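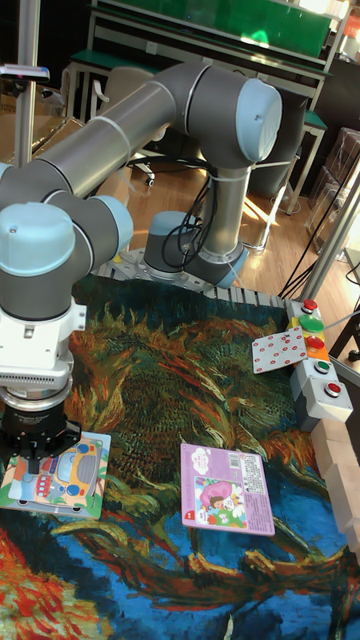
Is this a sales job with a nicer name on it, a reader asked under my last hiring post, and would I please say so up front this time. Fair question! No, it isn't a sales job. You won't be pitching anything to anyone, there is no commission, and you'll never be asked to call a stranger. I'm looking for an investor reporting coordinator at Kanari, and I'd like that person at a desk (theirs or ours) by September.

A bit about us. Kanari manages private real estate funds for people who mostly live a long way from the buildings they put money into. We have two funds open right now, Gallardo and Gromwood. Gallardo has 647 investors and Gromwood has 543, and every one of them gets a quarterly letter, a capital account statement, and a tax package in the spring. Getting those out the door, correct and on time, is what you'd be doing. I've been doing a big piece of it myself for too long and I would love to give it to somebody who'll do it better.

Most weeks you would pull numbers from the fund administrator, check them against our own ledger, and chase down whatever doesn't match. Then you'd draft the plain-language part of the letter. I really do mean plain – a lot of our investors read English as a second or third language, and they want to know how the building is doing before they get to the footnotes. You'd also answer the reporting inbox, which gets busy for a couple of weeks after each mailing and is pretty quiet the rest of the time. Address changes, new bank details, a K-1 that went to an old apartment, that kind of thing. Bank detail changes always get a call back to the number we have on file, no exceptions, even when the person on the other end is grumpy. 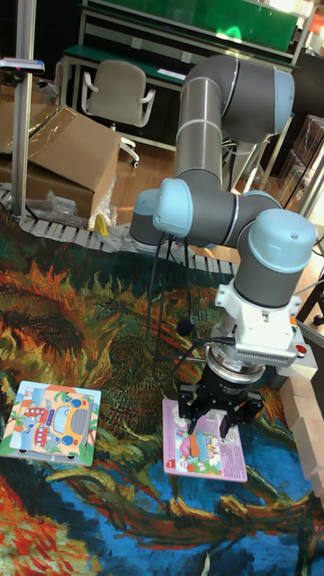 Falport, Mon 11 May – Applications are open as of this morning. The job is full time and based at our Falport office, with up to two days a week from home once you've been through a full quarter with us.

What I'd like to see: a couple of years in fund accounting, transfer agency, a law office, or anything else where you kept careful records for a lot of people at once. You need to be comfortable in spreadsheets and not scared of a partnership agreement. A second language is great but I won't screen anyone out over it. A finance degree is fine, and so is no degree.

What I don't need is a securities license. If you have one, mention it, but it won't move you up the pile.

You'd report to me, on a team of five. Vacation is 20 days plus the week the office closes in winter. Health and dental start on day one. I'll tell you the pay range in my first reply, before we schedule anything, and if it doesn't work for you we can both get on with our day.

To apply, send a résumé and one page (a page, please, I read all of these myself) explaining something complicated from your current or last job to a person who's never worked there. Use the form on our careers page and pick "Reporting" from the menu. If you make the short list there's a paid exercise that takes around 10 hours, spread over a week however you like – you'll get a made-up fund, a messy ledger, and a statement to fix. After that, one interview with me and one with the rest of the team.

If you applied last time and didn't get it, please do try again.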